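Inside the Zusar Open Day: Two Arms and a Cardboard Box

The green floor at Zusar's Tullalow hall is so shiny that visitors keep looking down at it. Then the arms on the bench start moving and the floor is forgotten. I came to the open day expecting big, fast machines, and I spent most of my afternoon glued to a white table, talking with the engineer who runs the packing bench.

"People walk in and ask where the welding robots are," she said, laughing. "I tell them to stay with us for ten minutes. Putting a cable in a box is so much harder than it looks!"

Her first stop with every group is the gripper. She likes visitors to get close and think about how little it has to work with: two fingers, no wrist full of tiny muscles, no fingernails.
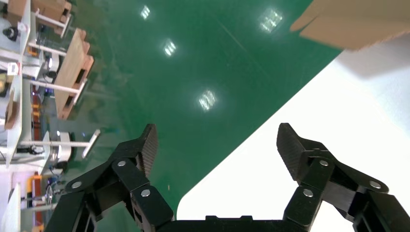 Two ridged pads do the holding. Open day, Tullalow hall.

"Look at your own hand when you pick up a charger," she told me. "You roll it, you pinch it, you tuck the cord under with your little finger. We get two fingers per arm, so we have to be smart about where we grab."

The task has a name in the shop, Adard, and it covers the packing of small electrical goods: the printed sheet, the cable, the plug and the device itself. The team has logged 884 practice runs on it so far. I asked which of those parts gives her the most grief, and she didn't have to think.

"Cable. Always cable. A box is a box every time you see it, but a cable lands in a new shape whenever you put it down. I love it, I could watch it all day, but it's a menace."
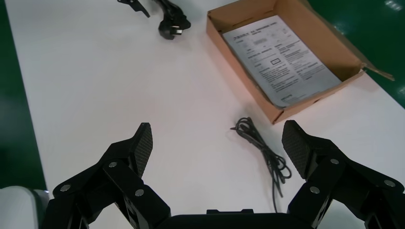

Why two arms are better than one

She started out on a bench with a single arm (named Wang, for reasons lost to history) and remembers it fondly, but she wouldn't go back. With two, one can work in the box while the other stays ready beside it.

"You don't hold a bag open with your teeth," she said. "Well, sometimes I do. But you see my point."
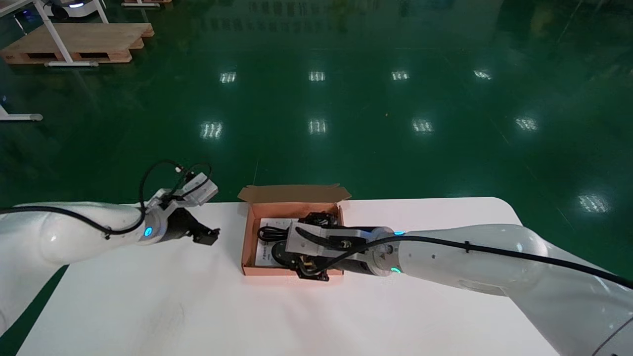
Does a person still have to be nearby during a run?

At Zusar, one operator stays at the bench for every run and can stop both arms with a button.

I liked how relaxed she was about mistakes. A dropped plug is a good day's lesson as far as she's concerned, and the team keeps notes on every one. Her favorite part of the demo is the moment a cord is up in the air and the whole group goes quiet, kids included.
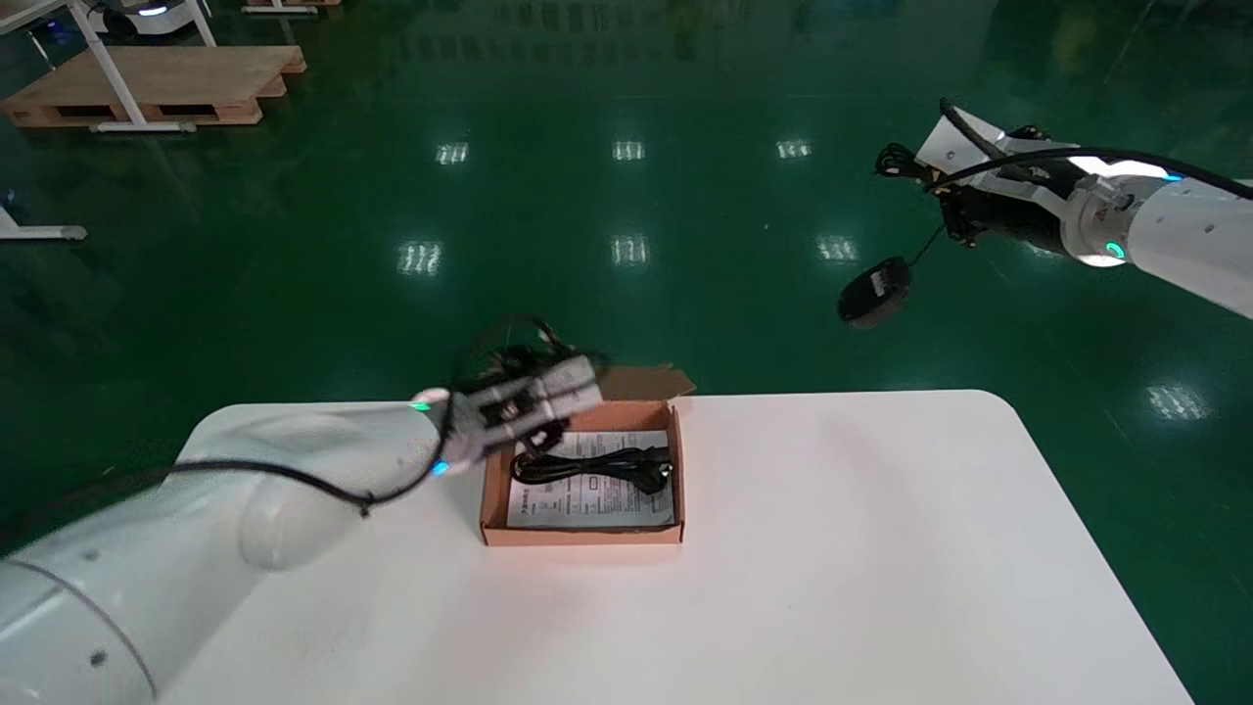
What comes next

The team wants to reach 1055 runs by September and then try boxes in other sizes. She'd also like a longer table, and she said so twice, loudly, in the direction of her boss.

"Come back in the fall," she said as the next group shuffled up. "Bring a really awful cable. The worst one in your drawer!"

I've got just the one, an old printer lead with a kink in it, and it's already in my bag.

Contact the Open Day desk | © 2025 Zusar | Back to top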